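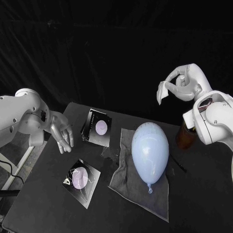

Interview: teaching two arms to handle soft things
9 Sep 2025

The manipulation group at Flastbridge has published the first results of its programme on soft and fragile objects. The work, carried out with the engineering firm Reisinger, concerns a training method the group calls Uvgate. The head of the programme spoke to the institute's news office about the method and its limits.

Most studies of robot grasping, the programme head explained, still rely on rigid items such as blocks, cups and tins. "A block keeps its shape when it is touched. A tissue or a balloon does not. We wanted a method that starts from the soft case."

Under Uvgate, a human operator guides a pair of arms with five-fingered hands through a task, and the recorded movements are divided into short stages. Each stage ends at what the group terms a gate, a point at which the controller must decide whether to continue, repeat the stage or release the object. "The operator makes these decisions without thinking about them," the programme head said. "We ask the operator to mark them, and the marks are what the system learns from."

The published trial used 121 recorded demonstrations, collected in April. The objects included tissues, cloth towels, plastic film and inflated balloons. Two operators took part, and each completed a training period of 20 hours before any recording was kept.

Asked why the group had chosen a tissue for much of the early work, the programme head pointed to the pinch between thumb and index finger. "It is a small movement, and a demanding one. The force is very low, and the cloth or paper hangs differently each time. If the fingers close a little to one side, the whole task changes."

According to the report, controllers trained with gates dropped or tore fewer items than those trained on the same recordings without them. The difference was greatest for tissue and smallest for towels. With balloons the results were mixed, and the group has not drawn a firm finding from them. "The surface is slippery and the object moves when brushed. We had expected more from the second arm in steadying it. That part of the method needs further work."

The programme head also noted that marking the gates takes time. An operator who is tired marks them late, and late marks were found to be worse than none. The group now limits each session and has a second person review the marks before they are used.

Reisinger will continue to support the arms and hands during the next phase, which will be carried out at the Cliditano site. The recordings and the marking guide will be made available to other research groups on request to the Flastbridge office.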